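Gathering examples at Breria: your questions answered

We get a lot of letters and messages about the Peltero project, and many of them ask the same things, so we've put our answers together on one page. Do write in if yours isn't covered!

What is Peltero?
It's our effort to teach a two-armed robot to handle soft, floppy things. A block keeps its shape when you pick it up, but a cuddly toy sags and folds and never lies the same way twice, so the robot needs to learn from a great many examples.

What counts as one example?
A single attempt at a single small task, from the moment the arms begin to move until they come to rest. We keep what the cameras saw along with the positions of all the joints. Our first collection, Prosness, holds 1000 of these, and 200 of them were set aside for testing and never used in training.

Why do you use more than one camera?
A view from the head takes in the table and both hands, and one from the wrist gets in close to the fingers (often at a very odd angle, as visitors like to point out). The learning system is given both. 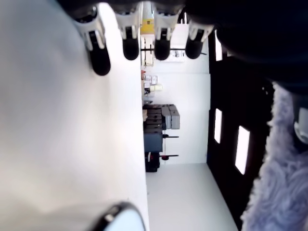
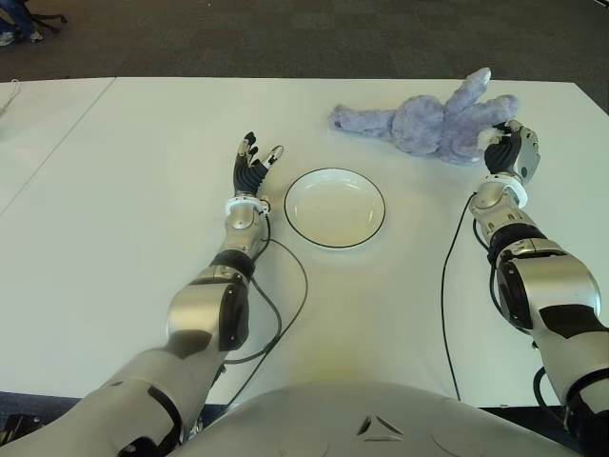

The lavender plush, seen past the fingertips in the first view and on the table with the plate in the second.

Do you throw away the attempts that go wrong?
Not all of them, no. If the toy slips and the robot picks it up again, we're rather pleased to have that, and it stays in with a label saying so. We only drop an attempt if part of the recording is missing.

Do you move things about between attempts?
Yes, all the time! We turn the toy, shift the plate a little and change the starting position of the arms. Otherwise the robot would learn one spot on the table and be quite lost anywhere else.

Can I use the examples in my own work?
You can. A starter set of 300 is free to schools and hobbyists, and our friends at Sandoval look after the downloads. Please tell them what you're hoping to make with it, as they do enjoy hearing.

When is the next collection due?
We hope to have it ready in December, with more kinds of fabric in it.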